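Home | Cabins | Hire Gear | Rates | Find Us
Last updated: Friday, January 9, 2026

The Drellen Camp Trailer – hire page

I get asked about the Drellen more than anything else we've got, so I've finally given it a page of its own. It's the little off-white trailer you'll see parked beside the shed when you come up the drive, and you can hire it with a cabin or on its own if you're heading further along the lake to Sundedano.

I bought it second-hand four years ago for my own holidays and then hardly got to use it, as guests kept asking if they could borrow it for a night or two (fair enough, it's a lovely thing to sleep in!). It's a hard-floor trailer with a fold-out tent, and once you've done it a couple of times you'll have it up in 13 minutes. My first go took most of an afternoon and a phone call to Kanini Magesa, who sold it to me and was very patient about it.

What you get: a queen mattress in the main bed, room for two kids' swags on the floor, a slide-out kitchen with a two-burner stove, a sink, and a water tank that holds enough for a long weekend if you're not washing your hair every day. The awning is a Puvine, fitted new last October, and it's a huge improvement on the old one. It zips on along the near side and gives you somewhere dry to sit and play cards. I throw in two camp chairs, and if you need more just ask, I've got a shed full.

Loaded the way I send it out, it weighs 949 kilos, so check what your car is rated to tow before you book. The plug is a flat seven-pin. If yours is round I've got an adaptor you can use – please do bring it back, I'm on my third.

The fridge is a Lema, the chest kind, and it runs off the trailer battery or from mains power at a powered site. The battery will keep it cold for a couple of nights if you're sensible with the lights. After that you'll want to plug in somewhere or take my solar panel, which doesn't cost any extra.

Price is $400 for the week including the chairs and gas. Shorter stays are fine outside school holidays, just send me a message and we'll sort something out. I take a deposit when you book and the rest when you pick up. Dogs are welcome in the awning but not on the bed, please!
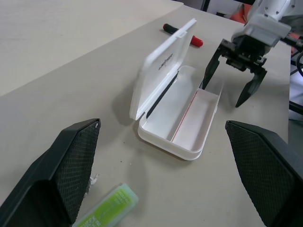
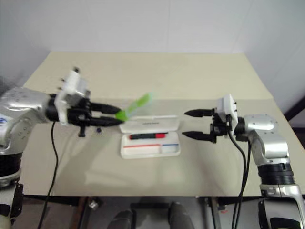
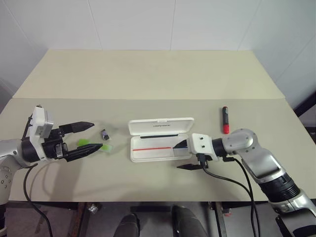
Pick-up is any time after two in the afternoon, and I like to walk you through the set-up myself before you tow it away. Allow half an hour for that, a bit more if you've never reversed a trailer. The pegs, fuses and wheel-nut key all live in the drawer under the sink, and for the small bits I'd like a white plastic case with rounded corners, like the open one in the first photo, so if you've got one spare at home I'd happily swap it for a bag of firewood. When you bring the trailer back, empty the water tank and give the stove a wipe, and if the canvas got rained on tell me and I'll open it up on the lawn to dry. Returns are by eleven in the morning, or later if there's no one booked in after you.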